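Skamwood Bamboo Tile Mat: Review
By Reiko Oshima
2 min read | 83 shares

The Skamwood is a summer mat made of small square bamboo tiles in a grid. It goes over a fitted or flat sheet and replaces the top layer of bedding in hot weather. I have slept on the double size since June, with no air conditioning in the room.

Tile edges are rounded well enough that bare skin does not catch. The mat conducts heat away faster than cotton for the first hour, then settles close to room temperature. Hair pulling, the usual complaint with tile mats, occurred twice, both times at a seam near the pillow.
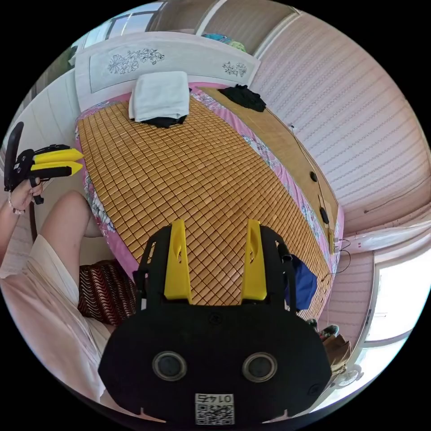

Keep a thin sheet underneath. Directly on the mattress the mat slides, and the cord between the tiles leaves marks in foam. Cleaning takes a damp cloth and an hour of drying in shade. Detergent dulled a test corner.

Storage is the weak point. The mat folds only along the tile rows and is heavy to lift alone. The supplied bag tore at the handle in November, when I put it away. Correia sells a lighter version, but its cord frayed within one season.

Recommended for firm mattresses. Side sleepers should try one first.

3 comments

This site uses cookies. Accept | Settings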